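21 January open day notes are usually kept on paper; moved here so the others can add to them.

January 21, 2025

Visit to Gosum, morning session. Two of us went from our side. Purpose: see the two-arm cell doing the produce task before we commit to the April slot with our own table. Eker had a stand in the corridor with linear axes on it, nothing for us there. Huston were showing a palletiser in the main hall. Skipped it after one cycle, too loud to talk over.

The produce task is simple on paper. Toy fruit and veg are scattered on a table, a basket goes somewhere among them, and the arms have to fill the basket in any order. No fixed positions. The item set stays the same through the day and the layout is changed by hand between runs. Between runs the operator clears the table completely and starts again, so there is no carry-over from one layout to the next.

Figures they gave, copied from the sheet on the wall: 500 runs attempted since the cell was rebuilt, 311 finished without a hand on the table, 287 of those inside their time limit. They count a run as failed if an item leaves the table, if the arms touch, or if the operator stops it for any reason. I asked whether an operator stop for a visitor's question counts. It does. I would separate those out.

Basket upright is the easy case and they did not spend long on it. With the basket on its side the item has to go in more or less level, and the wrist needs room behind it. The apple is the one I watched most closely, as it fills the gripper and leaves little to spare at the rim.

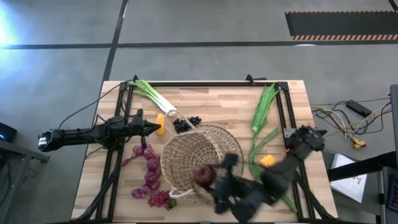 Falcão asked whether the second arm should hold the rim while the first one loads, and said their own cell lost more time on a basket that rolled than on all the missed grasps together. The answer was that it had been tried with the basket upright and dropped, as the holding arm blocked the approach from that side. It had not been tried properly with the basket lying down. Worth doing ourselves. The handle is rope and will give if pulled, so I would grip the weave.

Notes on the items. Grapes are the awkward ones. The bunches bend, and the long bunch can hang over the rim with half its length outside. Their rule is that half in counts as in, which I do not agree with. The spring onion is light and turns in the jaws if picked near the leaf end. The lemon rolls. Nothing to say about the pepper.

Table: light wood butcher block in a black aluminium extrusion surround. The grain varies a good deal from strip to strip. I asked if that upset the vision and was told no, though they had no runs on a plain top to compare with. Ours is painted grey. We should do a short set on each before drawing any conclusion.

Cables. Theirs run along the outside of the arm. We went inside the sleeve on ours and have regretted it at every gripper change. Propose we copy them and accept the extra loop.

Things not answered on the day:
- gripper force setting for the soft items
- whether the time limit includes the return to the start pose
- who changes the layouts, and whether it is the same person each time

To do: write to Gosum for the run log, ask for failures split by cause. Order a basket of similar size. Check whether our left arm reaches the far corner of the table with the wrist turned down; I think it is short.

Comments (3)

bench4
The left arm is short. Measured it in the autumn when the rail was moved. It reaches if the base comes forward one hole, but then the arms can touch over the middle.

rw
Time limit does include the return to start, I asked at the afternoon session. Which makes the 287 look better than I first thought. Did not get the force setting either.

bench4
Please do not order the basket yet, there is one in the store behind the old conveyor. Handle is missing on one side.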